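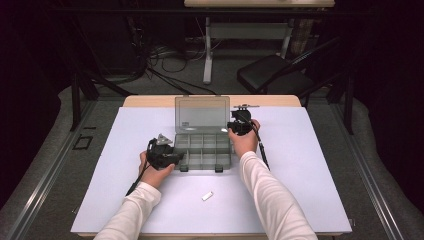

Fustero build notes, shared bench at Grabowska
Prepared for the Prurkolgate evening session, Wednesday, June 25, 2025

Timing: opening and hardware before the break, cables and results after. Skip the drive train section if the first half runs long. Questions on cost go to the end.

Opening

Leave the title slide up while people sit down. Start with the scope. Fustero is a pair of hand-held grippers, one for each hand, and the logging software that goes with them is called Grakari. A person holds the grippers and does a task at a table. Grakari stores the jaw opening of both units against one clock. The recordings are later replayed on an arm at low speed.

State what the talk leaves out: the arm, the replay code, and anything to do with learning from the recordings. The talk covers the hand units, the cable runs, the table, and the test task.

The whole build was done on a shared bench. Every tool we used was on the Grabowska wall, apart from the crimper. Mention that the crimper mattered more than the printer did. Come back to this under cables.

The hand unit

Pass one unit around with the cable unplugged. Ask people to hold it by the body and keep fingers out of the jaws.

Points to make while it goes around:

The body is black and blocky. The first body was slimmer and looked better. It flexed at the jaw pivot, and the flex showed up in the log as a jaw that never quite closed. Adding wall thickness fixed the flex and cost us some comfort.

The jaws are driven by the hand. There is no motor in the unit. A squeeze closes them and a spring opens them. We tried two springs. The stiff one gave a clean return and tired the hand before the end of a session. The soft one is in the current build and returns a little slower, and the logs are fine.

Jaw angle is read by a magnetic encoder on the pivot shaft. The magnet is pressed in, then glued. Press it in square, or the reading wobbles once per turn and you will spend an evening looking for a software fault.

The mounting points on top take whatever needs to ride on the unit. Use threaded inserts. Screws straight into plastic lasted through one change of hardware and then pulled out.

Weight: do not quote a figure. The scale at the bench was off and we have not repeated the measurement. Say that the cable side is the heavy side, and that you feel it in the wrist before you feel it in the hand.

Drive train (optional)

Both jaws move. They are linked by a pair of gears behind the pivot plate so that the center line stays put as the jaws close. Fixed-jaw designs are simpler to build, and they push the part sideways on contact. For picking up a block in open space this makes little difference. For a part that sits against a wall it makes a lot.

The gears are printed flat, with the layer lines across the tooth face. Backlash was high in the first set. We moved the shaft holes closer together by trial, reprinting only the plate each time. Keep the gears and change the plate; the plate prints faster.

No grease. It picked up dust from the bench and the jaws began to stick half open.

Cables

Expect this to be the longest section. It usually draws the most questions too.

Each unit has its own cable, and we have not gone wireless. Batteries would add weight at the far end of the wrist, and two radios would give us two clocks to line up. One wired clock is easier to trust.

Routing rules we settled on:

Leave the unit at the rear and go down toward the operator. Any cable that crosses in front of the jaws will be picked up by the jaws sooner or later.

Keep the left cable left and the right cable right, all the way to the logger. We crossed them once to tidy the floor, then the operator turned to reach something and pulled both connectors.

Leave 700 mm of slack past the table edge. Less than this and the arm feels the cable at full reach. A lot more and it lies on the table in loops.

Clamp the jacket inside the body. The solder joints should carry no load. In the first build they carried all of it, and every fault we logged in June came from a joint at the back of the left unit.

The crimper: we borrowed a cheap one and made a full set of leads with it. The contacts held when pulled by hand and opened under movement. The log showed short gaps with no pattern. We went over the software twice before anyone flexed a connector with the meter attached. Replace all the leads at once if you find one bad one.

Logging

Grakari samples both encoders at 200 Hz. The rate was chosen from the electronics we had, and nothing in our results depends on it. Half would probably do.

Each record holds a time, a left angle, a right angle, and a status byte. The status byte was added late. It should have been there from the start, as a lost connection and a closed jaw both came through as zero. If anyone in the room is starting a logger, tell them to keep zero out of the valid range.

Calibration is done by hand before each session: close fully, hold, open fully, hold, on each side. The software takes the two flat parts and scales between them. It rejects the pass if the flat parts are noisy. People tend to rush the open position, so the prompt now stays up until the reading settles.

Files are plain text. They are large and they compress well. We can open one in an editor and see what happened, and we have done so often enough to keep the format.

The table and the test box

Leave the next slide up for the whole section.

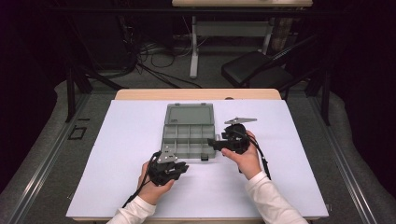 Both grippers at the front wall of the organizer box, jaws open, lid laid back behind the tray.

The test object is a divided organizer box in gray plastic with a hinged, see-through lid. Boxes like it are sold for screws and beads. It is a good test for a pair of grippers for dull mechanical reasons. It is light, so it slides when pushed from one side. The lid has to travel through an arc. The latches are small compared with the jaws. The compartment walls are close together, and a jaw that goes in at an angle touches two of them.

The task, in full: hold the box on one side, release the latches, raise the lid with the other gripper, let it go over, put a small part into a compartment, close up again. The operator may swap hands. We ask only that both grippers take part.

Set out the common failures, and leave time for each:

Box slides away. The operator squeezes the latch and the box moves off. Hold the opposite wall first. People learn it in a few tries, and the early tries are still worth saving with a note attached.

Lid drops back. It was let go too early. On our box the lid will rest upright if it is left gently, and falls open or shut if it is nudged. Decide which lid position counts as open before you record anything. We did not, and the first batch has both.

Jaw on the hinge side. The hinge tabs catch on the lower jaw and the whole box lifts. Approach the lid from the front corner.

Part dropped between compartments. It balances on a wall. Count it as a miss.

The surface took more work than we planned. Bare wood gave us grain and glare, and the box rode up on a joint between boards. We now lay a large white board over the wooden top. Ours has a faint lavender tint under the lamps, strong enough to upset automatic white balance. Set the balance by hand. The board also slides a little on the wood, so tape it underneath at the four corners.

Height: the operator should be able to reach the far side of the box without raising the shoulder. If the units feel heavy, check the table before you redesign the units.

Results so far

Keep this short and do not oversell it.

We made 4 builds of the hand unit. The last two differ only in the plate and the strain relief. The current pair has gone through a full set of sessions with no open joints. The jaw readings agree with a feeler gauge at the closed end and are worse toward the open end. The error is repeatable, so a lookup table would take care of it. We have not written one.

On the arm, replay of the box task works for the hold and the lid. The latches are not reliable. The person feels the latch give and backs off, and the log has no force in it, only angle. The arm repeats the angle and either misses the release or pushes the box along the table. A strain gauge on one jaw is the next change. There is room for it behind the jaw face, and the cable has a spare pair of conductors.

Wear: the jaw faces are polishing where they meet the lid edge. Thin rubber helped with grip and made the closed position soft, so the calibration would not settle. We went back to bare faces with a scored pattern.

If asked

Why two hand units and no glove? We can mount the same jaws on the arm, so the contact points match. A glove would need a mapping step.

Can one person build it? Yes. A second pair of hands is useful for setting the magnet and for nothing else.

Are the drawings available? The jaw, plate and body files are on the Grabowska shared drive. The body file still has the old cable exit in it; use the one marked rear.

Does Grakari run without the grippers? It will run with a test signal. The readings look plausible, so label those files clearly.

Could a different box be used? Yes, with new notes on the latch. Stay with one box for a full batch.

Collect the passed-around unit before people leave. Check the jaw spring is still seated.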